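Fruit wallpaper

Fruit wallpaper is a class of printed wall covering in which fruit, usually with a leaf or two attached for credibility, is repeated at regular intervals until the roll runs out. It is most often found in kitchens, breakfast rooms and the homes of people who rent.

History

The style is commonly traced by its admirers to the mill town of Tondcombe, where the Trilluvlow works printed a pear pattern in a first run of 2,042 rolls. The pears were widely mistaken for light bulbs. A revised version, with longer stems, sold better and was still being hung 60 years later, often directly over the original.
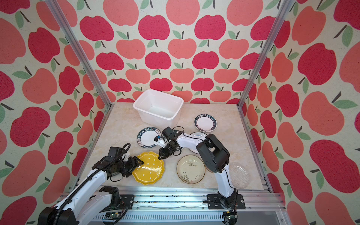

Lemons followed, then cherries, which were cheap to print and hid grease. The Avmont catalog at its peak listed 11 fruit designs, among them a quince that seems to have been ordered mainly by mistake. Plain painted walls then came into fashion, and a great deal of fruit was steamed off with some effort and thrown away. Collectors now pay well for the scraps.

Pattern and repeat

Most designs use a drop repeat, in which each column of fruit sits half a step lower than its neighbor. This keeps the eye from finding stripes. It also wastes paper, a point the trade has never been in a hurry to raise. Common choices include:

Two-tone fruit, in which light and dark versions of the same fruit take turns.

Scattered fruit, drawn to look random and matched at the seams with great difficulty.

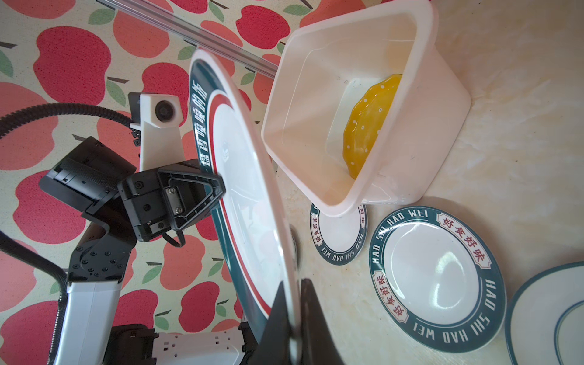 Trellis fruit, in which the fruit hangs from a painted lattice that is never quite level with the ceiling.

Hanging

Large fruit is unforgiving. A seam that is slightly off will go unseen in a small floral but will produce, in an apple pattern, an apple with two waists. Hutapea, a maker of heavy papers, prints the warning "check match before pasting" on every roll, and 300 words of further advice on the inside of the wrapper, where it is found afterward.
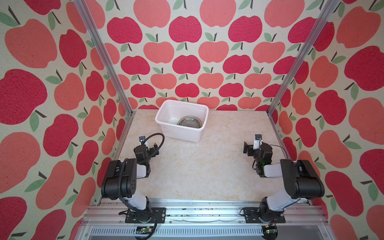

Apple-print wallpaper in two shades, on three sides of a light tabletop.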